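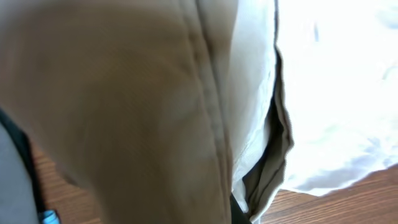
Rosario Morelli wrote back within the hour to say that the grasp planner was probably fine and I should look at the exposure on the wrist camera before touching anything else, and would I please attach the config file this time. Fair enough, Rosario, it's attached now, with my apologies for forgetting it when I opened the ticket!

A bit of background for anyone at Benholm picking this up. Since we moved the folding cell to the new Prumik release in January 2024, the seam detector has been losing its place on khaki trousers whenever there is something white next to them. The double stitching is there to be seen, but the white cloth comes out so bright that it has hardly any detail left, and the segmentation step then takes the pale strip beside the seam as part of the same blob.

What I've tried so far:

Exposure changed from auto to fixed, gain left at 2. Better on the white, but the darker folds of the khaki went muddy.

Metering window moved to the left of the image. The seam score came up nicely, then dropped again as soon as the wrist turned.

Depth filter window set to 20, then put back. No difference that I could find.

Replayed 200 logged frames through the old release with the same settings. The old one keeps hold of the seam on most of them, so I do still wonder about the planner side, with all respect to Rosario.

Rosalba Orlandini has kindly offered to run the full set of 1000 on the Zascombe machine overnight, and I'll paste her log in when it arrives. In the meantime, could somebody tell me whether the metering window is meant to follow the wrist, or whether it stays where you put it?

Status: open, waiting on log.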